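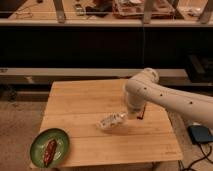 The table, and what ended up on it

January, getting on for 4 in the afternoon

I meant to write last night but I was too tired to find a pen, so two days in one. The table first, because I've gone on about it enough in here! I do love it. It's that light, warm tan colour with a very fine grain running along it, and the seams between the planks are thin and dark and exactly the sort of thing crumbs will adore. I went over it with the Fitetow oil in the autumn and I keep meaning to do a second coat. There's a small brown mark near one corner that I can't read for the life of me, printed or stamped, who knows. I've stopped squinting at it.

The green plate is back in use — the one with the raised rim, darker round the edge than in the middle. It's a bit like a bowl, really, only shallow. It spent most of December at the back of the cupboard behind the Demirico tins and I'd missed it. Shiny old thing. It's perched right at the corner of the table, which is asking for trouble, and there's something long and dark red lying in it that you could take for a sausage or a pepper depending on how hungry you are (I was very hungry). Nearly black at the tip. It did put me in mind of the stew I used to make in the Viltside flat, with far too much paprika, and I've decided that's what we're having this week. I'll need onions and a tin of beans, and decent bread if Begum's has any left by the time I get down there.

Then there's the clear plastic, all crumpled up in the middle of the table. Bottle or wrapper, it's past being either now. I've got a whole bag of that sort of stuff waiting by the back door and the recycling day has changed again, so I must look at the leaflet before I miss another one.

The raised surface at the back is its own problem. Bits and bobs all along it, and that's after I had a go at it in the new year! I'm going to do it one end at a time with the radio on, and if something hasn't been used since summer it goes in the charity box — apart from the cake tin, I'm keeping the cake tin.

Rain's on again. Shoes by the door, bag, list. Off to get the onions before they shut.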